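What's the robotics club been up to, then?

I promised a proper update in the last newsletter and then didn't write one, so you're getting a long one this time. Put the kettle on.

For anybody new to the neighbourhood, Plekby is the after-hours robotics club that meets in the old metalwork room behind the library. We're a mixed bunch of high school students, a few college kids and some of us who are well past exams and just like the smell of solder. I joined to learn how to fix my vacuum cleaner and I'm still here, with the vacuum cleaner still in pieces in my garage.

This term's big project is called Brido, and it's our entry for the Pirkari, the student manipulation challenge. The Pirkari is a table-top event. No driving around, no flinging balls into nets, no crashing into each other (sorry to everyone who came along last year hoping for crashing). You get two arms, a table and a set of everyday kitchen things, and your program has to pick them up, pass them from one arm to the other and set them down where the judges say. It sounds like nothing at all! My mum asked why we needed a whole term to teach a robot to do what she does forty times a day at the sink, and I had no good answer for her.

So we started with a cup. One cup, no handle, off-white, on a white table, which in hindsight was a terrible combination. The students spent the first two weeks of October trying to get the software to find the thing at all. It would be spot on for ten minutes, then somebody would switch off the lights at the back and the program would decide the cup had moved a hand's width to the left. There was a lively argument about painting the cup bright orange. The rules say you have to use the objects as supplied, so the cup stayed the colour it is, and the students went off and learned a great deal more about shadows and edges than they ever wanted to know.

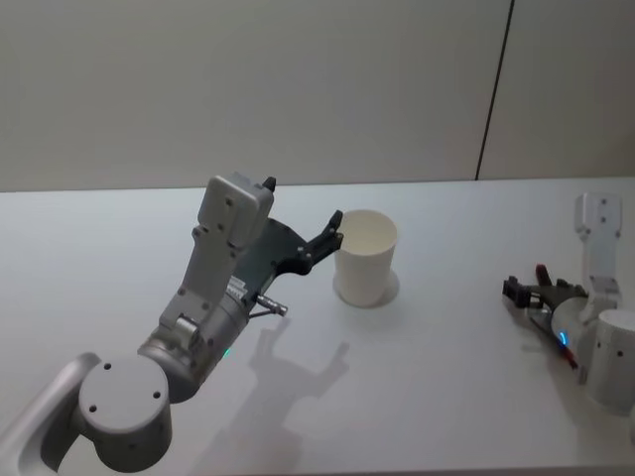
Brido at the table, with the cup between the two arms.

The part I've enjoyed most is the arguing over how to grab it. There are two camps. One lot want to come in from the side and close the fingers around the body of the cup, the way you'd pick up a glass of water. The other lot want one finger inside and one outside, pinching the wall near the rim. The side grab is sturdier, but then the second arm has trouble finding a spot to take hold during the handover. The rim pinch leaves loads of room for the second arm, but if you're a whisker too high you miss, and if you're a whisker too low you shove the cup along the table like a curling stone. I started out firmly on the side grab team and have since been talked around. Ask me again next month.

We keep a log of every attempt, good or bad, because the Pirkari judges want to see one. As of this week the log stands at 1,541 attempts, and 1,109 of those were clean pickups. The students would like you to know that most of the bad ones came early on, and I'd like you to know that a fair few of them were mine. I was given a go at steering the arms by hand and I have the touch of a front-end loader. The goal is to reach 2,000 before we pack up for the trip, which means some long evenings ahead, and a lot of biscuits.

Handovers are a different story. We've done 127 of those so far and I'm not going to tell you how many went well. Getting one arm to let go at the same moment the other takes hold is a matter of timing, and for a while both arms were being terribly polite and waiting for the other to go first. One of the college students rewrote that bit from scratch over a weekend and it's looking much better, though it still pauses at an odd point, as if it's trying to remember whether it left the stove on.

After the cup we move on to the bowl, then the spoon. I'm dreading the spoon. It's flat, it's shiny, and everyone I've spoken to from other clubs makes the same face when I bring it up.

A few bits of club business before I go. We could use another power bar with a decent long cord, and a couple of stools that don't wobble. If you've got a Tello kit at home that nobody's touched in a while, the younger group would love to borrow it for their Intro to Code evenings, and they'll look after it. New members are welcome at any point in the term and you don't need to know a thing about programming. There's always labelling and log-keeping to be done, and you'll pick up the rest as you go.

Our open evening is October 28, 2026, starting at seven, and you're all invited to come and watch Brido have a go at the cup. Use the side door, since the front one gets locked at six. Bring the kids, and bring a plate if you can manage it. Anything without nuts, please.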